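Hungarian on a phone keyboard: what changed for me in February

I write to my family in Hungarian and to nearly everyone else in English. For years I did both on the same English keyboard and left the accents off. My mother, Jolán Hegedűs, could always read it, but she didn't like it, and she was right that some words come out as different words. "Kor" is an age, "kór" is a disease and "kör" is a circle. Most of the time you can guess from the rest of the message. Sometimes you can't.

In February I finally sat down to sort it out. I tried two keyboards, one called Magyar and one called Rovov, and used each as my only keyboard for 2 weeks. I kept the phone the same throughout and turned off the spelling tools in the messaging app so that only the keyboard was doing any correcting.

Magyar is the simpler one. It gives you a full Hungarian layout with the long vowels on their own keys down the right-hand side. The keys are narrower as a result, and on a small phone that matters. I have fairly wide thumbs and kept hitting é when I wanted l. After a few days I was hitting it less, but I never got back to my old speed. If you only write in Hungarian, I would still start with this one, as everything is where you expect it to be and there is very little to set up.

Rovov keeps the English layout and puts the accented letters behind a long press. Hold down o and you get ó, ö and ő in a small row. You can change how long the press has to be, and I would do that first. The standard setting is too slow and you end up waiting for every vowel. I set mine to the shortest one and had no trouble with letters popping up by accident.
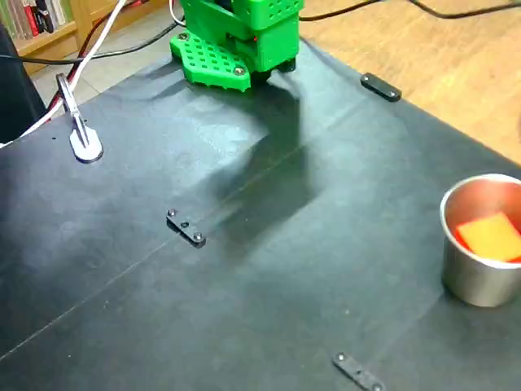 Does it cope if you swap between two languages in the same message?

Rovov does, as long as you have both word lists switched on under Languages. It looks at the last few words and picks the list that fits. Magyar needs you to press the globe key each time, and if you forget, it will try to turn English words into Hungarian ones.

The other thing I tested was the personal word list. Mine had 600 words in it, built up over several phones: street names, nicknames, the names of dishes, and a lot of half-words that I use with my sister. Rovov brought in the whole list from a plain text file, one word to a line. Magyar would not take a file at all, so I typed in the ones I use most and left the rest. If you have a long list, check this before you switch, and save a copy somewhere off the phone.
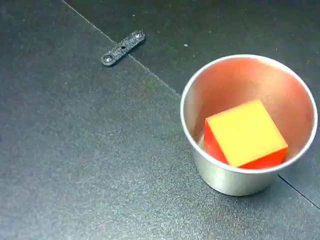
It is also worth looking at how each one deals with word endings. Hungarian adds a great deal to the end of a word, and a keyboard that only knows the plain form will underline half of what you write. Rovov knows the common endings and will offer them after you have typed the stem — "ház", then "házban", then "házból". It gets lost when there are 3 endings stacked up, but so do I on a phone. Magyar offers fewer suggestions, and they tend to be whole words.

Battery use was the same for both as far as I could tell. Both worked without a connection once the word lists had been downloaded.

I have stayed with Rovov. My mother tried it on her own phone and went back to Magyar the same evening, as she doesn't write in English and didn't see why she should hold a key down for a letter she uses all day.

Next issue I'll go through the Prultix add-on for dictation, which several of you have asked about.

Comments (3)

petra_k
Thanks for the tip about the long press. I'd had it on the standard setting since I installed it and thought my phone was slow.

Old Nokia Man
Can you move the number row in Rovov? Mine sits above the letters and I keep catching it.

Dani
The file import only worked for me after I saved it as UTF-8. Before that every ő came out as a question mark.

We use cookies to remember your settings. By carrying on you agree to this. Accept | Manage

Contact the Atotmont newsletter | © Atotmont | Back to top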